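Urero Parent Books

A parent book is a smaller copy of your wedding album, made for the mother and father of the couple. It has the same pages in the same order, only the size is less, so it is easy to hold on the knees. We print it on matt paper of 170 grams.

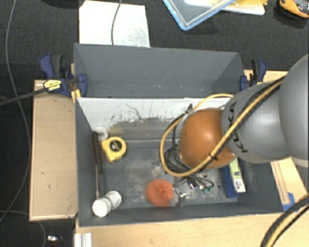

Flurkholm, August

The book can have up to 90 pages. You choose the cover in linen or in soft leather, and the names are pressed in the front without colour. Orders of two books go in one parcel, each in its own box.

Please send the corrections of the layout to Zdislava Tóth before Saturday noon. After this we start the binding and changes are not possible any more.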